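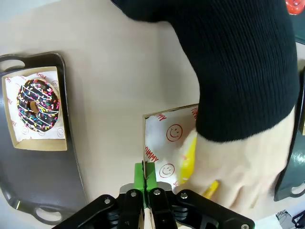 Ondoven opened the doors of its Sandmont workshop in November for its yearly open day, and we are very glad to say that more than 700 people came through over the course of the day, which is a good many more than we had chairs, cups or parking spaces for. The main attraction was the first public showing of Oden, our project on handling light food packaging alongside people at a shared table. Visitors were able to get close to the kind of work that usually happens behind a shut door: doughnuts, pastries, open cardboard boxes with printed paper liners, and a pair of bright green fingertips holding a box by its thin side wall while somebody's hand reaches in over the same box. The liners have YUMMY and a good number of smiling red faces printed on them, and they went down very well with our younger guests, several of whom asked if they could take one home (they could).

Oden began two years ago after a long talk with Palaniappan, the family bakery whose counters many people in Sandmont will know from the market arcade. The bakery had asked us a simple question, and a fair one. Could a machine help put together boxes and trays in the early morning, before the shop opens, without the whole back room having to be rebuilt to suit it? Their staff work at ordinary tables, with ordinary trays that have a handle at each end, and the boxes they use are light and open at the top. A box like that will bend if you squeeze it too hard and slide away if you don't squeeze it enough, and a glazed doughnut with sprinkles on it is not a thing you want to drop and pick up again.

We have learnt a great deal from that question since. In the weeks leading up to the open day the team carried out 2,226 practice lifts with filled and empty boxes, and kept a note of every one. Some of those notes are rather long. A fair number concern the corner of the box, where the card is folded over and is stiffer than the rest of the wall, and where a grip tends to behave differently from one a little further along. Others are about the paper liner, which likes to ride up at the edges. We had most of these notes pinned up on a board by the tea table, in case anyone wished to read them, and a surprising number of people did, some of them all the way through with a biscuit in hand.

Home About us Projects News Visits Contact

The showing itself ran on and off from ten in the morning until four in the afternoon, with a break for lunch. Each round lasted a quarter of an hour or so and was talked through by one of our engineers, who took questions as they came and was happy to stop and start again for anyone who had arrived late. The orders were kept small and friendly, much like those a customer might give at the counter: a chocolate ring in a box on this tray, a yellow one in a box on the other.

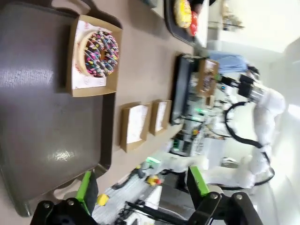
A boxed pastry held over a tray by the second arm at the Ondoven open day, Sandmont.

We chose to show the arms at a table with people beside it, and that led to a lot of very good conversation. Bakers wanted to talk about icing. Parents wanted to talk about jobs, and so did a group from the sixth form, and we tried to give them a straight answer, which is that Palaniappan came to us with a set of early shifts that have been hard to fill for some time, and that Oden is being planned with the people who work those shifts now. They have been in and out of the workshop since the spring, and a good many of the changes we have made to the way trays are set out came from them.

Other visitors wanted to know about speed. The arms move gently, and we make no excuse for that. Anyone who has packed boxes for a living could pass them easily over a single order, and one retired baker very cheerfully told us so. What we are working towards is a steady pace that can be kept up through the small hours, with a person close at hand who can move a tray or swap a box without having to stop everything first.

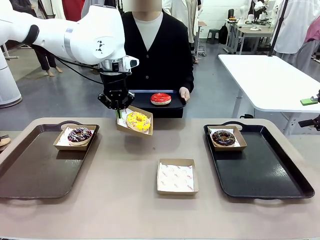

Page 2 of 2

For many people the favourite moment came when a yellow glazed doughnut was picked up in its box, with the gripper holding on by the rim. The box tilts a little when it is held in this way, and there was often a small intake of breath from the front row. We spent a happy ten minutes after the last round going over the tilt with a visitor who designs cake boxes, and we have promised to send her our notes.

There were other things to see as well. Tours of the machine shop left on the hour, the drawing office had its plan chests open, and the children's table made paper boxes of its own from a pattern kindly drawn up by the bakery. Tea, coffee and a great many doughnuts were supplied by Palaniappan and served from a separate counter by the entrance. By three o'clock the plain ones were all that was left, and by half past three those had gone too.

Oden will now move on to a trial in the bakery's own back room in the new year. It will start on a small scale, with one table and a short list of products, and bakery staff will decide each week which orders are suitable. We expect to share what we find, including the parts that don't go as we had hoped, at an evening talk in the workshop next summer. Details will be put up on the Visits page as soon as the date is settled.

Ondoven would like to thank all those who came, and our neighbours on the lane, who put up with a great deal of parking. Schools, colleges and local food businesses who could not make it on the day are warmly invited to arrange a visit of their own. Groups of up to a dozen are easiest for us, and mornings are best. Please get in touch through the Contact page and let us know whether anyone in your party needs step-free access, as the side door will need to be opened for you.

About Ondoven

Ondoven designs and builds handling equipment for small food producers from its workshop in Sandmont.

Recent news

Palaniappan and Ondoven agree plans for back room trial
Looking back at our summer school week
New side entrance and ramp now open
Apprentice places: how to apply
Notes from the Oden project: trays, liners and folded corners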